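Lost property

Lost property is the general name for belongings that have become separated from their owners by accident and are being looked after by somebody else until they can be returned. The term covers the objects themselves, the office or cupboard where they are kept, and (in everyday speech, at least) the whole business of asking after them. In North America the same thing is usually called the lost and found, while British, Australian and New Zealand usage leans towards lost property, and most people will understand either one if you are standing at a counter looking worried about your umbrella.

A distinction is often drawn between property that is lost, property that is mislaid and property that is abandoned. A lost item is one the owner has parted with without meaning to and cannot place, such as a ring that slipped off in the surf. A mislaid item was put down on purpose and then forgotten, like a pair of glasses left beside a library computer. An abandoned item is one the owner has given up altogether, and telling it apart from the other two can be surprisingly hard, as anyone who has ever looked at a single thong on a beach path and wondered about it will know. How much the distinction matters depends on local law, but in many places a finder is expected to make a fair effort to trace the owner before claiming anything for themselves.

Origins

The habit of handing in found things is very old, and customs about stray animals, dropped purses and goods washed ashore appear in the laws and religious teachings of a great many societies. The lost property office as we now picture it, with its counter and its ledger and its shelves of hats, belongs more to the age of railways and trams, when large numbers of people began travelling every day with things in their hands and leaving them on the seats.

Ute Diekmann, whose history of the small coastal town of Drarby devotes a whole generous chapter to its old tram depot, found that the depot kept its found items in the same room as the lamp oil, and that the smell was said to be the surest proof a coat had been through there. Her favourite entry in the surviving ledger concerns a tuba, handed in on a Sunday and collected the same evening by a man who gave his name only as "the tuba player".

Sorting and storage

Every lost property office, from a single tub in a primary school corridor to a proper depot, has to settle the same basic question of how to arrange things so they can be found again. Sorting by date is simple for the staff and suits owners who know when they lost something. Sorting by kind, with the umbrellas here and the jumpers there, suits owners who don't, and makes it easier to lay several likely candidates on the counter at once.

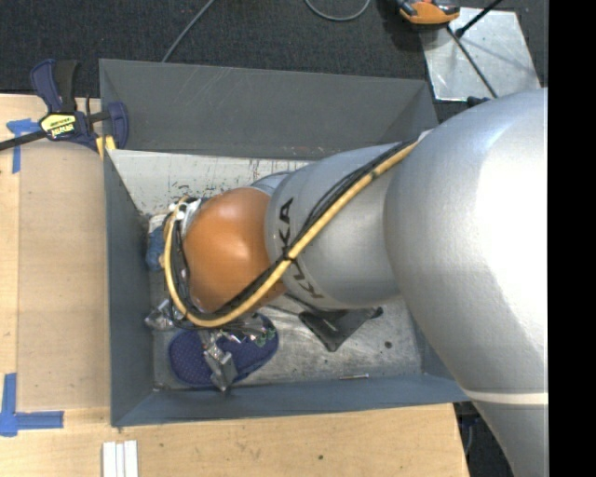 Most offices end up doing a bit of both. Valuables such as phones, wallets and jewellery are generally locked away and recorded one by one, with a description that leaves out some telling detail (the colour of the lining, say, or a name engraved inside), so that a claimant can be asked to supply it. Clothing tends to get a brief label and a place on a rack. Food is thrown out, usually quite promptly, and wet swimmers and towels are a perennial nuisance that each office handles in its own way.

Noboru Nagano, in an affectionate essay on the Drarby collection, described the ledger of one summer as running to 800 entries, and noted with some delight that the clerk had given up on the word "hat" and begun drawing them in the margin instead.

Claiming and disposal

Someone making a claim is normally asked where and when the item was last seen and what it looks like, and may need to show identification before signing for it. Some offices charge a small fee. Holding periods vary widely, and unclaimed goods may then be donated to charity, sold at auction, recycled or, in certain places, returned to the finder.

In schools the process is looser and a good deal more colourful. Windcheaters, drink bottles and lunch boxes pile up through the term and are spread out on tables before the holidays, when parents are invited to come and have a rummage. Names written inside collars help enormously, though hand-me-downs can carry two names, and the older one has sometimes left for high school.

See also: Finders keepers; Left luggage; Treasure trove; Unclaimed money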